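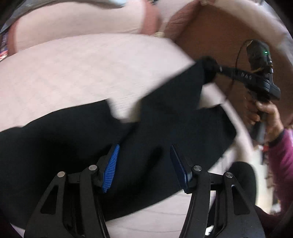 4.2 Manipulação de tecidos deformáveis

A dobra de roupa continua a ser uma das tarefas domésticas em que a distância entre o desempenho humano e o desempenho autónomo é maior. Ao contrário dos objetos rígidos tratados na secção 4.1, um tecido não possui uma pose que possa ser descrita por seis parâmetros: a configuração depende da história de contactos anteriores, do atrito com a superfície e do peso próprio da peça. Heitmann e Nolte já tinham assinalado que a etapa crítica é a preparação da peça, isto é, a passagem de um estado amarrotado arbitrário a um estado suficientemente aberto para que uma sequência de dobras possa ser planeada.

Para esta parte do estudo recorreu-se a demonstrações humanas efetuadas com garras manuais de dois dedos. A Figura 3 mostra um instante de uma demonstração com tecido preto sobre uma mesa de cor clara. Uma das garras, com almofadas azuis de tonalidades diferentes, está orientada para uma prega sombreada do tecido; uma segunda garra, segurada pela mão de outra pessoa, mantém um canto levantado da mesa. A configuração é representativa do problema de perceção aqui tratado: o interior da prega tem muito pouco contraste e o bordo superior do tecido, irregular e em degraus, não permite distinguir com segurança uma bainha de uma dobra acidental.

Figura 3. Preensão de um tecido preto amarrotado com duas garras manuais. Um canto é mantido elevado pela segunda garra, à direita.

O conjunto de treino compreende 2000 demonstrações, das quais 200 foram reservadas para validação. As peças incluem toalhas, camisolas e panos de cozinha, em tons claros e escuros. A anotação das fases (aproximação, preensão, elevação, extensão, deposição) foi feita por Brandes e revista por Ross; os casos de desacordo foram excluídos da análise por fase, mas mantidos no treino. A política foi treinada com a variante Boralix descrita na secção 3.3, sem alteração dos hiperparâmetros, e executada na célula bimanual Zandura.

4.2.1 Modos de falha

Os ensaios autónomos mostram um padrão consistente. A aproximação é executada de forma fiável em quase todas as peças. As falhas concentram-se na preensão e, dentro desta, em dois modos. No primeiro, os dedos fecham sobre mais do que uma camada, e a elevação subsequente arrasta a peça inteira. No segundo, os dedos fecham acima do tecido sem o capturar e a política prossegue para a fase de elevação como se a preensão tivesse ocorrido. Este segundo modo é mais frequente em peças pretas, para as quais a estimativa de profundidade junto às pregas se degrada.

Os demonstradores humanos raramente cometem o segundo erro. Nas entrevistas posteriores, referiram apoiar-se na resistência sentida através do punho da garra, informação que não é registada pelo dispositivo e que, portanto, não está disponível para a política. Brinkmann propõe compensar esta lacuna com a corrente do atuador dos dedos. Nos nossos testes, o sinal mostrou-se útil em toalhas espessas e pouco informativo em malhas finas.

A coordenação entre as duas garras constitui uma dificuldade distinta. Manter um canto elevado enquanto a outra garra procura um segundo ponto de preensão exige que a tensão no tecido permaneça dentro de limites estreitos. Tensão a mais faz deslizar o canto já preso; tensão a menos deixa formar novas pregas no local de procura. A política reproduz a sequência geral dos movimentos, mas não corrige a posição da garra de suporte quando o tecido desliza.

4.2.2 Implicações para o uso doméstico

Os resultados não sustentam a afirmação de que a dobra de roupa esteja resolvida para peças arbitrárias. Em toalhas claras, previamente separadas, o sistema atinge um nível de autonomia compatível com operação supervisionada. Em peças escuras e amarrotadas, a intervenção humana foi necessária cerca de 2 vezes por ciclo, o que anula o ganho de tempo em relação à dobra manual. A extensão do protocolo a uma lavandaria industrial, com o transportador Plorkitz, é discutida na secção 5; nesse caso, a separação prévia por cor e espessura já faz parte do processo e altera as condições de comparação.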